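Participants wanted: household chores study, Mestonik

Can a machine close a bag or fold a shirt well enough to be useful at home? We are looking for 34 adults to help us judge. Each person attends 2 sessions. No technical background is needed.

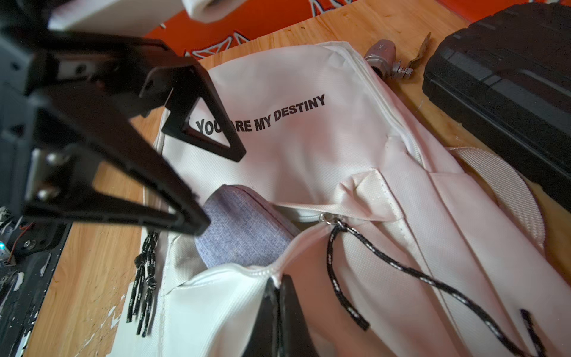 Is this work paid?
Each session is paid, and bus fare is refunded.

You will do a set of everyday chores by hand, then watch two arms attempt the same ones and score

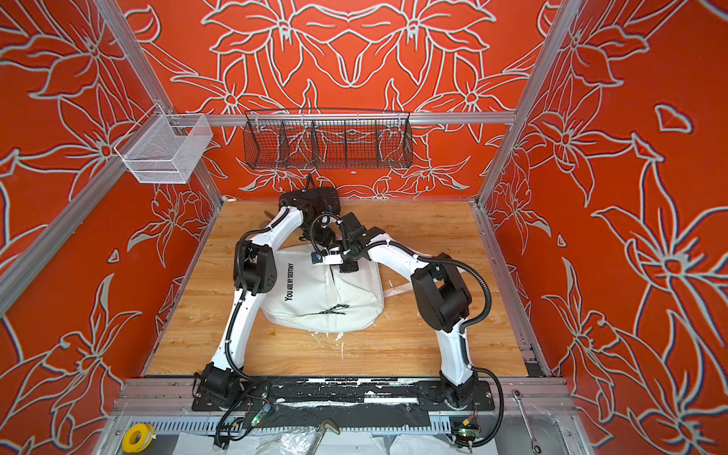

the results on a printed sheet. Zippers and cords are still hard for machines. Low scores are as useful to us as high ones.

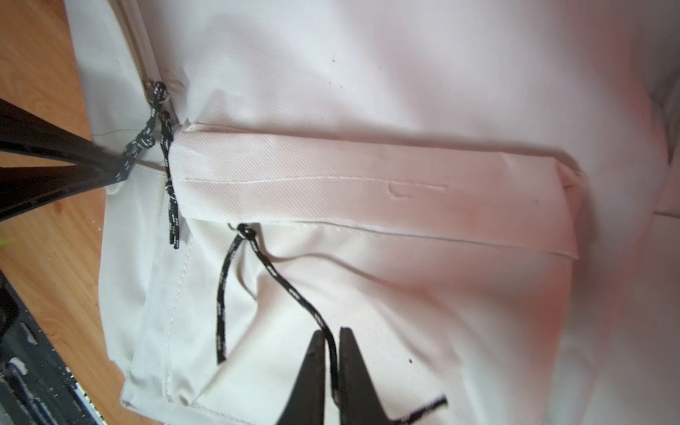
Bag with drawstring cords, bag task

Sessions run for 14 weeks, weekday evenings only. Wear short or close-fitting sleeves.

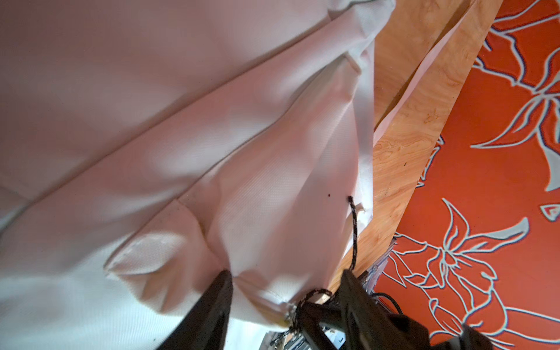
Will the arms touch me?
You stay seated behind the marked line while they are moving.

To apply, write to Viera Říha, Room 411, Mestonik.

Posted 2018-01-26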